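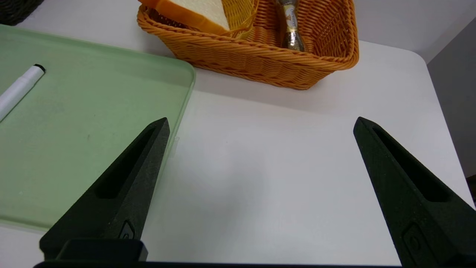

薄緑のトレイとマーカー、奥は橙の籠と食パン。

2020-07-18 Lundulach作業室 白テーブル

Songの卓上セット、容器の見直し。籠とトレイの組み合わせを決めるのが今回の目的で、中に入れるパンの種類は最後まで変えていない。以下、作業順ではなく物ごとに書く。

使用したもの
・編み籠、濃茶、角形
・編み籠、橙系、角形、縁が外に開く
・編み籠、小、丸形、橙系
・トレイ、薄緑、樹脂、角丸、備品番号1106
・食パンのスライス、細長い茶色のパン
・マーカー、白軸、黒キャップ
・透明包装の小物

橙の籠について
4月に使っていた平皿の代わり。縁が太いので、食パンを側面に立て掛けても上端が縁に乗って止まる。底に寝かせると手前から耳しか見えず、取るときに指先が底の編み目に当たる。左側の内壁に斜めに立てるのが一番扱いやすい。立てる角度は決めなかった。底に当たる辺が滑らなければよいことにする。

焼き色のついた耳は籠の色と近い。白い面を手前に向けておけば、離れた位置からでもスライスの輪郭は追える。逆向きや横向きでは耳と縁が混ざる。照明を一段落として見直したが、この傾向は同じ。籠の色を変えるか、パンの向きを規定するかの二択で、今回は向きの規定を採る。文面は「白い面を手前、左の内壁に立て掛け」。図は付けない。

編み目に細かいパン屑が入る。籠を逆さにして底を叩けば大半は落ちるが、縁の巻き込みの内側に入った分は残る。刷毛で掻き出すこと。エアは使わない。前に使ったときは屑が壁際まで飛び、その後の拭き掃除の方が長くかかった。水拭きも不可。編み材が水を吸うと縁が波打ち、乾いても元の形に戻らない。

濃茶の籠について
側面が立っていて、口の開きが小さい。細長いパンはこちらに入れる。寝かせると両端が壁に当たって斜めに浮き、手で押すと片側が持ち上がる。立てて入れると上が縁から出るので、つまむ位置を迷わない。ただし支えが一方にしかないと少しずつ傾く。同じ籠に別のものを添えれば傾きは収まるが、出し入れの順序が制約される。先に細長い方を出す、戻すときは後から入れる、で統一した。

茶色のパンと濃茶の編み地は色の差が小さい。パンの上端が縁より上に出ていれば背景が白い壁になるため問題はない。縁より下に沈むと、真上から覗かないと輪郭が分からない。縁からの出は25 mmを下限とする。短いパンを入れる場合はこの籠を使わず、橙の籠へ回す。底上げ用に布を敷く案も試したが、布が編み目に引っ掛かり、パンと一緒に持ち上がってくるのでやめた。

籠そのものは軽い。パンを抜くときに籠の内壁に触れると、籠ごと横にずれる。裏に滑り止めを貼る案はMargareta Zamfirから出ていたもので、薄いシートを四隅に貼って様子を見た。ずれは減る。一方、テーブルを拭くたびに籠を剥がすように持ち上げることになり、底の編みに負担がかかる。常用はしない。籠の位置はテープの角印で戻せるようにしておけば足りる。角印は作業のあとで剥がす。糊を残さないこと。
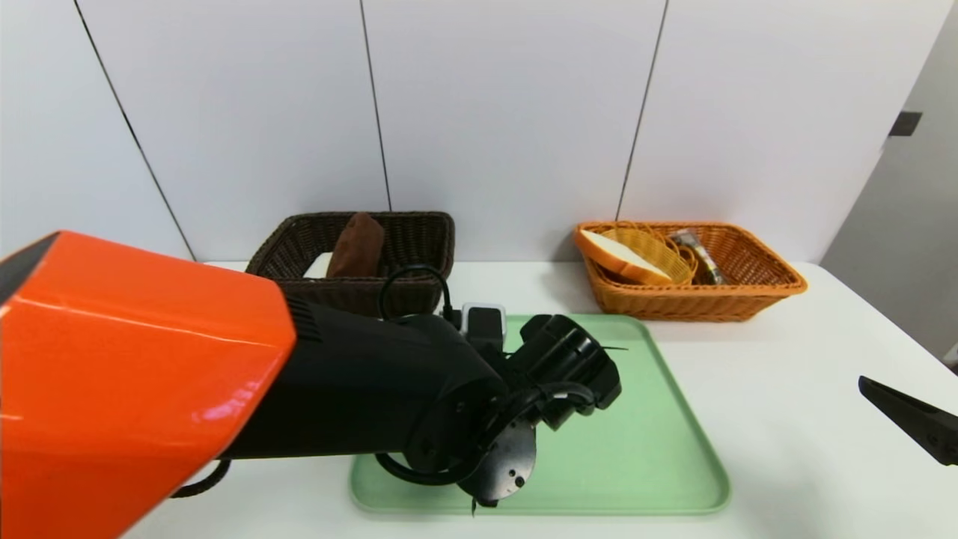 トレイは籠の手前、テーブルの中央寄りに平置きする。長辺を籠の列と平行に置く案も検討したが、斜めに少し振れただけで目立つ。籠の手前に奥行きを使って置けば、トレイの向きが多少ずれても籠との隙間で気づける。籠の手前の縁からトレイの奥の縁まで90 mmを標準とする。これより詰めると、籠を手で持ち上げたときに底がトレイの縁をこする。縁には立ち上がりがあるので、引きずると必ず引っ掛かる。

トレイの縁は低い。パンを置いたときに手前からの視線を遮らない利点があり、丸いものを置くと転がって縁を越えることがあるという欠点もある。細長いパンを横向きに置いた場合、底面が平らな個体なら動かない。断面が丸に近いものは布を一枚敷く。布はトレイの内寸より一回り小さく切り、角を立ち上がりに掛けない。

表面は艶消しで、照明の映り込みが少ない。その代わり擦れ跡が残る。中性洗剤を薄めて布で拭き、乾いた布で仕上げる。研磨剤入りは使用禁止。以前、黒い点を落とすつもりで研磨スポンジを当て、その部分だけ艶が出た個体がある。点の方が目立たない。落ちない点はそのままにし、備品票に位置だけ書く。

Prammontの同形トレイの白も借りて並べてみた。白いテーブルの上では縁の位置が読み取りにくく、食パンを載せると境界がさらに曖昧になる。薄緑で継続。白は返却済み。返却票は引き出しの手前側。

テーブル天板について追記。白の天板は拭き跡が残りやすい。籠を置く前に一方向に拭き、乾いてから置く。濡れたまま籠を載せると編みの跡が輪郭のように残る。乾拭きで消えるが、籠の底の方は湿る。順序を守れば済む話なので、手順書の先頭に移した。

マーカーについて
トレイに載せて、細いものを置いたときの収まりを見るために使っている。筆記具としての用途ではない。記録を書くときは別のペンを使うこと。先日、トレイの上のものをそのまま持って行かれ、組み直しになった。

向きは二通り試した。一つはトレイの角の側へ寄せて斜めに置く。もう一つは中央付近に、奥と手前を結ぶ向きで置く。前者は中央が広く空くので、パンをあとから載せるときに動かさずに済む。後者は左右どちらから手を出しても距離が変わらない。転がりは軸の断面次第で、今使っている品では、トレイを指で軽く押した程度なら止まったまま。テーブルの脚に当たると動く。脚に物を立て掛けないこと。

軸が白いので、薄緑の上では見やすい。テーブルに直接置くと見失う。置き場はトレイの上か筆立てに限る。キャップは閉めて使う。キャップの緩いものがあり、樹脂面に触れて線が付いた。エタノールを含ませた布で取れたが、トレイの艶がどう変わるかは見ていない。常用の方法にはしない。

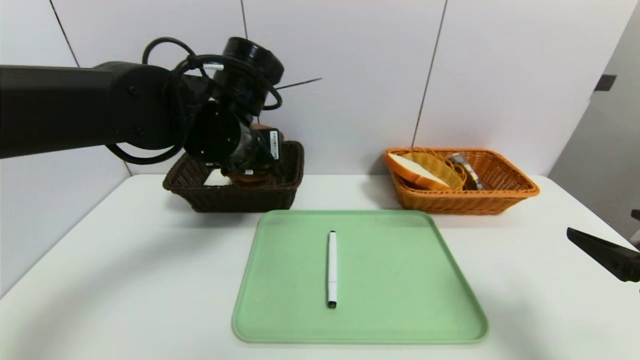 小さい丸籠は単独で置くと落ち着かない。テーブルの空いたところに出しておくと、拭き掃除のたびに退避先が変わり、次の人が元の場所を探すことになる。橙の角籠の内側に入れて保管兼用とした。食パンを上に掛けると丸籠の縁が下からパンを受ける形になり、スライスが底まで滑り落ちない。副次的な効果で、当初は考えていなかった。ただし丸籠の位置が奥過ぎると効かない。手で押してパンの裏に触れるところまで寄せる。

透明包装の小物は角籠の中、中央から右寄りに入れる。包装に照明が当たると光るので、印刷面を上にしておく方が見分けやすい。食パンと重ねないこと。包装の角でパンの白い面に筋が付く。一度付いた筋は消えず、そのスライスは交換した。小物の中身は今回の検討と関係しないため、開封しない。

籠の間隔も見直した。濃茶が左、橙が右、どちらもテーブルの奥。左右を入れ替えると細長いパンが右奥になり、右手で抜くときに肘が壁側へ向く。左のままとする。両者の間は155 mmを確保する。詰めると橙の縁の開いた部分が濃茶の側面に当たり、片方を持ち上げるともう片方も動く。広げ過ぎると今度はトレイを中央に置いたときの見通しが左右で揃わない。

壁との隙間は手のひらが縦に入る程度。壁はパネルの継ぎ目が縦に入っていて、籠の位置合わせの目安に使いたくなるが、テーブルを動かすと基準がずれるので使わない。基準はテーブルの手前の辺とする。前回の図面は継ぎ目を基準に寸法を引いてあり、あとから読むと再現できない。該当の寸法には取り消し線を引いた。

パンの扱い
食パンは袋から出してすぐの状態では柔らかく、立て掛けると中央がたわむ。しばらく置くと表面が乾いて立つようになるが、今度は耳の角が欠けやすい。交換の目安は時間では決めず、角の欠けか、立て掛けたときの反りで判断する。反りは向きを変えても直らない。使い終わったものは籠に戻さず、蓋付き容器へ入れてその日のうちに処分する。茶色のパンは表面の色が手袋に移ることがある。トレイに触る前に手袋を替える。

籠の仕入れ
Drarkasachから取っている角籠は、同じ品番でも縁の巻きの太さに個体差がある。濃茶は揃っているが、橙は開きの角度まで違う。追加する場合は現物を並べて選ぶか、縁の外寸を指定して問い合わせる。外寸は空の状態で測る。物を入れると側面が膨らみ、値が変わる。測定は定規ではなくノギスで、縁の一番出たところ。

手順書への反映
先頭に天板の清掃。続いて濃茶の籠、橙の籠、トレイ、マーカーの順に配置。パンは最後に入れる。片付けは逆順。途中で籠を動かした場合は、トレイも一度外してから置き直す。籠だけ戻すと90 mmの隙間が合わず、結局トレイを押すことになる。

未決
・丸籠を角籠の中に固定するかどうか。紐で留めると清掃時に外す手間が増える。
・濃茶の籠の内側に明るい色の紙を敷く件。短いパンを使う場合のみ検討。
・トレイの備品票、黒い点の位置の書き方。角からの距離で書くか略図にするか。Margaretaに確認。
・刷毛の替え。今のものは毛が抜けて編み目に残る。

角印のテープは残り少ない。次に使う人は棚の下段から新しい巻きを出し、古い巻きを先に使い切ること。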